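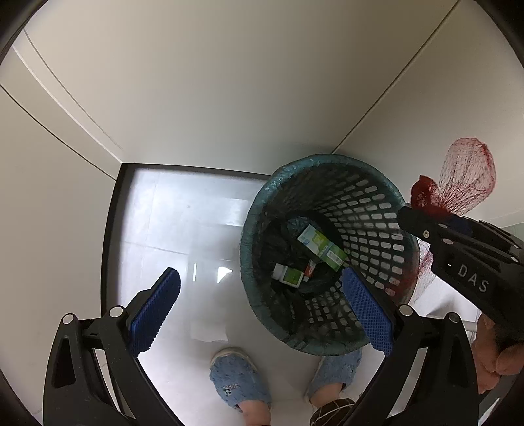 ## Sorting and Tidying Demonstrator (part-time, two positions)

**Workplace:** Grerkbridge, second floor of the Galton building
**Employer:** Firnau Cleaning and Facility Services
**Hours:** 16 per week, in shifts of 4 hours
**Start:** as soon as possible, contract until the end of December with possibility of extension

Firnau cleans offices, clinics and student residences. Since last year we are also preparing a part of this work for robots. The robots must learn from people who know the work well, and for this reason we are looking for two colleagues who have emptied many bins in their life and are willing to do it again, slowly, with a gripper in each hand.

### What you will do

- Pick up light waste (small cartons, empty bottles, tubes, net bags from fruit) and put it in the wastebasket, using two hand-held grippers.
- Repeat the same task with the objects in other places, and with other baskets and liners.
- Change bin liners and fold them over the rim, first by hand and later with the grippers.
- Write in the shift book which tasks were difficult and why. Two or three sentences are enough. Spelling is not important.
- Once a week, sit together with the technical team and tell them what they have misunderstood about cleaning. In the past months this was quite a lot.

Soft and thin things are the most difficult. A box has sides that you can take hold of, but a net bag hangs down and catches on the finger of the gripper, and you must find the right moment to let it go. Please expect that the first days are frustrating. Our present demonstrators say it became normal for them in the second week.

### What changes for the cleaning staff

We know that this question comes at every interview, so we prefer to answer it already now.

The first machines will be tested in the Van Leeuwen residence after December. They will empty small bins in corridors and shared bathrooms in the night. The evening team there will lose the bin round, and it will get more time for kitchens and stairs, which at the moment are done too quickly. No permanent employee will be dismissed during the test, and this is written in the agreement with the staff representatives. What comes after the test is not decided. We cannot promise more than the agreement says, and you may read it before you sign anything.

Some colleagues do not like this project, and they say it openly in the lunch room. You should be comfortable to work beside people who have another opinion than you. Colleagues from the cleaning teams may also refuse demonstration work without any disadvantage.

### What we expect

- At least one year of experience in cleaning, housekeeping, hospital portering or similar. Experience at home with a family or in care of relatives also counts, please describe it in your letter.
- Steady hands and patience with repetition.
- Healthy wrists and shoulders. The grippers are not heavy, but you hold them a long time.
- English good enough to understand safety instructions. Many of us speak it as second or third language.
- No technical education is needed. You will not program anything.

### What we offer

- The same hourly rate as our team leaders in cleaning, also during the training days.
- Ten minutes of break in each hour, paid.
- Clean indoor work, during the day. Indoor slippers are allowed in the tiled rooms.
- A bus pass for the Grerkbridge zone.
- If you come from one of our own teams, your old position stays reserved for you until the contract ends.

### About the recordings

Each repetition is recorded. Your hands, your feet and sometimes your voice can be in the recording. The recordings are used to train the machines and are not used to judge your speed or your performance. You may ask for deletion of a recording on the same day without giving a reason. Until now the team has made 2,594 recordings, and we want to add around 1,000 with each new demonstrator.

### How to apply

Please send a short letter and a list of your previous jobs to the personnel office of Firnau, or bring them to the reception in the Galton building. A photograph is not necessary. We read applications until Sunday, August 21, 2022. The interview includes a paid trial of one hour with the grippers, so please wear clothes in which you can bend and kneel. If you need an interpreter for the interview, write the language in your letter and we will organize it.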